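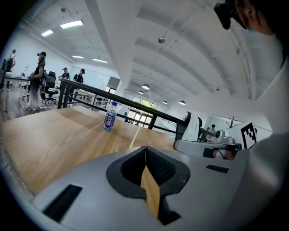
Stamby, Wed 28 August

Figure 1. A light brown wooden table with long streaks in the grain.

3.2 Surface wear

Wear was scored on 159 tables from reading rooms in Stamby and Lâm. Each top was rubbed for 200 strokes with a dry cotton pad, then checked for loss of shine along the grain. Tables oiled in July lost less shine than waxed ones – the gap was widest near the front edge, where readers rest their arms. Two tops had been sanded before the visit and were left out of the comparison. Scoring followed Sanna's scale, with one change to the lowest grade.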